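Thursday, late

I got to run the whole morning on the rewritten rules and I'm still buzzing! Ifor Trevor's draft had 11 rules when it came round in December, and we've cut it to 6, which fits on one sheet taped inside the Skaltton cabinet door. I love it. I read the sheet out loud before starting (that's rule one) and I felt silly for maybe a minute.

Rule two is sharps. Every pointed or bladed tool gets its own line in the log before the arms are enabled, even a bare scalpel handle, and hands stay off the table until the arms are parked again. I used to lean in to straighten things between runs. Never again.
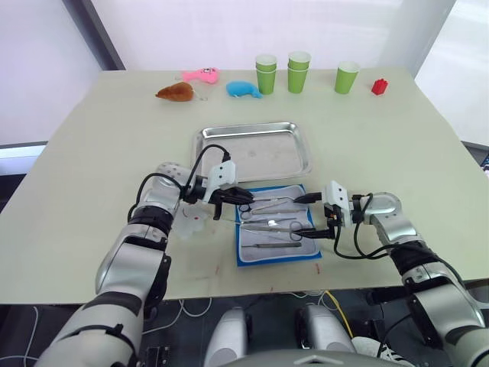
The speed cap is the one I argued about for weeks. Now it's 200 millimeters a second anywhere over the table, and slower once something is gripped. I thought it would drive me crazy, but I stopped noticing by the second coffee — and I was calmer at the pedal than I've been since Husedstead.

Rule four says a point faces away from people the entire time it's held, and that whoever is operating says "holding" out loud. It's such a small word and it changes the room.
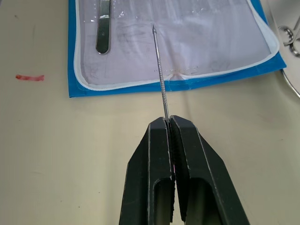 I also want something in there on grip pads. The Lamix checklist just says "inspect regularly," and what does that even mean? I'd put a number on it: look at both pads every 56 cycles, write down what you see, and swap them if either one is scuffed through. Smooth steel is the hardest thing we ask those fingers to hold, so it deserves a real line on the sheet. I typed it up over lunch and sent it out before I could get shy about it. 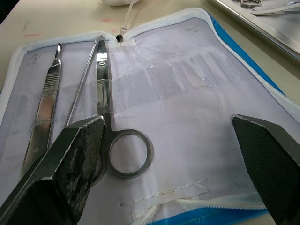 Lleucu Morgan wrote back that she'd sign off on the pad check tomorrow, but only if it comes with a name and initials next to every entry, and that at Humphreys they had a beautiful log with no initials in it and it was useless. Fair! I'm adding a column in the morning, and I need to ask Ifor for a wider sheet.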